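Mantenimiento de Dispositivos Móviles
Unidad 5. Almacenamiento interno: diagnóstico y liberación de espacio
Material de apoyo para el alumnado
Docente responsable: Branislav Šimek

1. Objetivo de la unidad

Al término de la sesión, el alumnado deberá distinguir entre memoria de trabajo y almacenamiento interno, interpretar el desglose de espacio que ofrece el sistema y aplicar un procedimiento ordenado de liberación sin pérdida de datos del usuario.

2. Conceptos previos

Se denomina almacenamiento interno a la memoria no volátil en la que residen el sistema operativo, las aplicaciones y los archivos personales. La capacidad anunciada por el fabricante no coincide con la disponible, dado que una parte queda reservada al sistema. Cuando el espacio libre es muy reducido pueden aparecer fallos de actualización, cierres inesperados y errores al guardar fotografías.

La caché de una aplicación contiene datos temporales que esta puede volver a generar. Los datos de la aplicación, en cambio, incluyen cuentas, preferencias y documentos locales - su borrado es definitivo si no existe copia de seguridad.

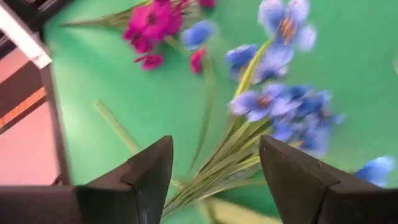 3. Procedimiento de diagnóstico

Paso 1. Abrir los ajustes del dispositivo y anotar el espacio total y el ocupado.
Paso 2. Ordenar las aplicaciones por tamaño y registrar las 5 primeras.
Paso 3. Revisar la carpeta de descargas y la papelera de la galería, que conserva los elementos eliminados durante un plazo determinado.
Paso 4. Comprobar que existe una copia de seguridad reciente y que se puede abrir.
Paso 5. Vaciar la caché de las aplicaciones registradas, reiniciar y anotar de nuevo el espacio ocupado.

4. Caso práctico

El dispositivo del ejercicio contiene 2,128 archivos en la galería y 34 aplicaciones instaladas. Se pide proponer un orden de actuación y justificarlo por escrito. No se admitirá como primera medida el restablecimiento de fábrica.

Las imágenes de la galería deberán clasificarse en tres grupos: conservar, trasladar a un soporte externo y eliminar. Las capturas de pantalla y los duplicados se revisarán antes que el resto. 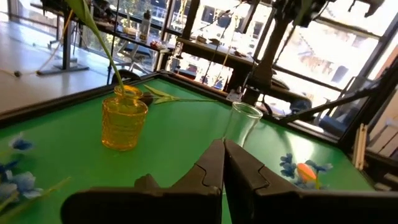
Figura 2. Jarrón de vidrio transparente y frasco de color ámbar.

5. Entrega y lecturas

El informe tendrá una extensión máxima de dos páginas. Lectura obligatoria: N. Trnka, "Gestión de memoria en terminales móviles", capítulo 5, disponible en el aula virtual Oltley. Las consultas se atenderán en el foro de la asignatura hasta la fecha de entrega.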